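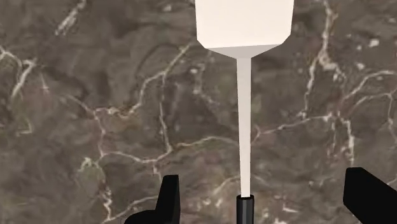
Tilix releases revised care and specification guide for natural stone benchtops

August 2025 - Tilix has published a revised edition of its technical guide for natural stone kitchen benchtops, covering sealing intervals, joint placement, edge support and routine cleaning. The guide replaces the previous edition in full and applies to all marble, granite and quartzite slabs supplied through Tilix distributors in Australia and New Zealand.

The principal change concerns penetrating sealers. The earlier edition set a single resealing interval for every stone type. The new edition classifies slabs into 4 absorption groups and assigns an interval to each. Honed marble falls into the highest group and is to be tested every 3 months in the first year after installation. Polished granite in the lowest group requires one test a year.

The revision draws on absorption and stain testing carried out by Zedidum at its materials laboratory. Zedidum tested 3852 coupons cut from 19 commercially available stones, using olive oil, red wine, lemon juice, brewed coffee and beetroot liquor as staining agents. Coupons were tested unsealed, freshly sealed and after simulated wear. Acid etching was recorded separately from staining, as sealers do not prevent etching on calcareous stone.

Other amendments include:

Unsupported overhangs: maximum values are now tabulated by slab thickness and stone type.
Cooktop cut-outs: internal corners must be radiused. Square-cut corners void the fabrication warranty.
Joints: no joint is permitted over a dishwasher cavity.
Cleaning: pH-neutral detergent only. Vinegar and citrus-based sprays are excluded for marble.
Dry cutting: prohibited on site and in the workshop.

Fabricators accredited under the Skusero program will be assessed against the revised guide at their next scheduled audit. Work quoted before publication may be completed to the earlier edition - the applicable edition must be recorded on the job sheet.

The colour range is unchanged, with one exception. Engström, a dark grey-brown marble previously sold in polished finish only, is now also available honed.

The guide can be downloaded from the trade section of the Tilix website. Printed copies may be ordered through distributors.

Media and technical enquiries: Tilix trade desk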